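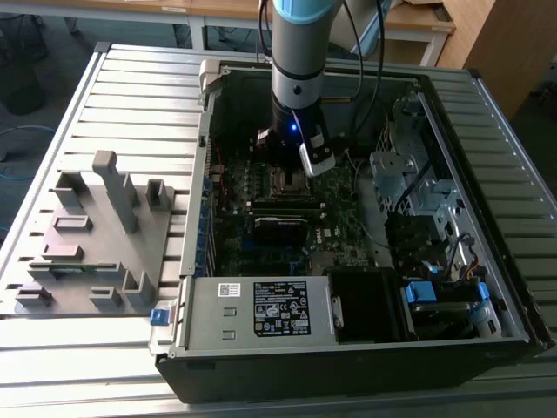 I fixed computers by hand for most of my working life and I have opinions about the arm. Typing this on my lunch so bear with me.

Short version. The arm is fine. What we did with the people's time around it is not fine, and it could be fixed by June if anybody upstairs wanted it fixed.

Longer version. Ferngate takes in old office machines, strips them, tests the parts, sells what's good. Last contract was 2448 desktop towers from Gerau. Side panel off, drives out, memory out, processor out, on to the next. Do that for a month and your thumbs hurt when you open a jar. I'm not going to get misty about it. Anyone who says the old way was craft never did a full pallet of it.

So when management said one bench was going automatic I was for it. Still am. Robots should do the parts that wreck your hands. Easy.

But look at what happened to the job. Before, a tech had a tower from start to finish. You opened it, you saw the dust, the bulging capacitor, the screw somebody forced in crooked. You decided things. Now the tech loads the case, lays it on its side, watches, clears it, loads the next one. Uyên Thái has 10 years on benches and she can tell you a board is bad before she's found out why. For most of the spring her job was to stand near an arm and press resume.

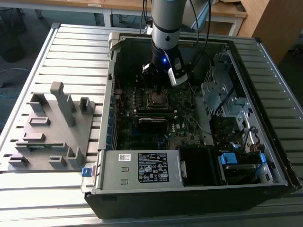
She doesn't complain, by the way. I'm the one complaining. She says it's easier on her back and she's right. She also says she goes home bored, and tired from being bored, which I didn't understand until I covered her shift. By 2:30 I was reading the label on the power supply for fun.

Watching is work. Harder than it looks. You can't drift off, you can't get into a rhythm either, and the arm sets the pace. Management counts it as light duty. Pays it as light duty too, after the regrade, and that's the part that makes me mad. The skill didn't go away. When the arm stalls over a socket it takes someone who knows sockets to say why. You're paying for the person who knows, or you should be.

Viktória Vass runs our shift and we argue about this most days. Her point, and its a fair one, is that the old jobs were going regardless. Margins on used parts are thin. Dildale across the river kept everything manual and closed its second line. She would rather have a boring job on the floor than no job. Ok. Me too. But those aren't the only two things on the menu and I think she knows it, because she's the one who started the rotation.

The rotation is what I want to see everywhere. Nobody stays on the arm bench longer than 50 minutes. Then you swap to testing, or sorting, or the odd cases the arm can't take at all, bent ones, weird brackets, anything somebody glued. Three of us on it so far. It cost nothing. The output people fussed about handovers and then stopped fussing.

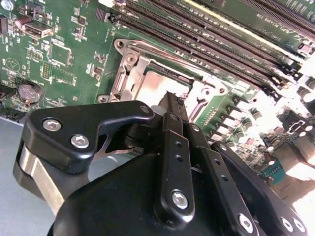 The second thing, and this one does cost money, is letting techs change what the arm does. Right now if the grip comes in at a bad angle for a certain board, we write it in the log and it goes to Jasińska, the outfit that set the bench up, and an answer comes back whenever. Meanwhile the person who noticed is standing right there, knowing the fix. Train her. Give her the login. Put it in the job title and in the pay. Uyên asked for exactly this and was told it was "outside her scope." Her scope is pressing resume, I guess.

I've heard the worry that techs will break something. We break things now. There's a whole bin. A latch snapped by a person and a latch snapped by a bad setting look the same in there, and at least the person learns from it.

Third thing, smaller. Stop bringing visitors through and talking about the machine like we're not standing next to it. Ask the tech what it's bad at. You'll learn more then from the slides.

Pay review is coming and the arm bench is listed as a entry level post. I've put my objection in writing. If you work the floor, put yours in too, the forms are in the tray by Viktória's desk.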